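Notes from the Brornico years (so far)

6 November 2019

So I have been promising an update on the biography project since January and here I finally am, with cold tea and a sore wrist. If you're new, I've been trying to put together the life of a country lawyer who wrote a good part of the town code for Brornico, the place my grandmother's family came from. He isn't famous. He has one street, two blocks long, and the sign is spelled differently at each end.

I'm still not naming him on the blog, by the way. A couple of his descendants have been very kind to me and one of them would like to read the chapters before the internet does. Fair enough! He's "the lawyer" for now.

The dates problem

I thought the early life would be the easy part. You get a baptism, a school, a law degree, and off you go. What I have instead is two baptism entries, both with the right parents, three years apart. My first idea was that one was a brother who died young and the name got used again, which happened all the time back then. I still lean that way. But the school register gives an age that only fits the earlier entry, and the law faculty's list gives one that only fits the later entry, so somebody rounded, or lied, or couldn't add.

For the moment I've written the chapter with the later date and put the other one in a very long footnote. I hate that footnote. It has already eaten a whole evening and it's going to eat more.

The letters

The good news is the letters. The Taheri collection finally let me see the second box, and it's a treat. I had been told to expect receipts, and there are receipts (he bought a truly alarming amount of ink), but underneath them was a bundle of letters to his old law school roommate, written over 10 years. He's funny in them! In the printed speeches he sounds like a man reading a wall out loud. In the letters he complains about his landlady, his boots, the judge's cough, and a client who paid him in geese and then came back for one of them.

I've copied out 7 so far. The handwriting is fine until he gets excited about drainage rights, and then it slopes off down the page and I have to guess — I've been marking my guesses in brackets and there are some pages that are mostly brackets. One word shows up over and over that I first read as "widow" and now think is "window," and I'm sure you can imagine what that does to the plot.

I do the transcribing at home in the evenings, and the sorting on weekends. 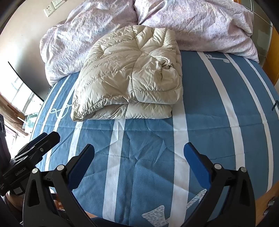
What he did in Primetti

This is the stretch I knew least about. He left Brornico in his thirties and took a post at the court in Primetti, and the old local history gives it one sentence: "he served there with distinction." Well, he served there with a grudge. The court minutes have him objecting to the seating, the heating, and the hours, and at one point he refused to sign a ruling until a comma was moved. I went in ready to find this annoying and came out completely on his side, the comma mattered a lot. Without it a mill owner would have owned half a river.

The file I need next is number 2682. The index says it holds his resignation and the replies to it. What I got when I ordered it was 2568, a very thorough inventory of somebody's barn. I've sent it back and asked again. The archivist says the two boxes were swapped during a move and she has a fair idea where the other one ended up, so fingers crossed.

If he resigned before the new code passed, then he wrote the famous section on wills as a private citizen, with no salary, and my chapter four is wrong from the second page on. If he resigned after, I can leave it alone and go to bed at a normal hour. You can guess which one I'm rooting for.

Small stuff

A reader asked what I'm using to keep track of it all. Index cards and a spreadsheet. I tried Koketti for a month and it was pretty, but I kept losing the tags, and I like being able to spread the cards out and shove them around.

Another reader wanted to know whether he ever married. Yes, twice, and the second wife deserves her own post. She ran the office whenever he was off at court and I'm fairly sure several of the later contracts are in her handwriting. I want to compare them with her household book before I say so too loudly.

Comments are open again, and if anyone out there reads old legal shorthand, please, please write to me. There's a squiggle on letter five that has been bothering me for weeks.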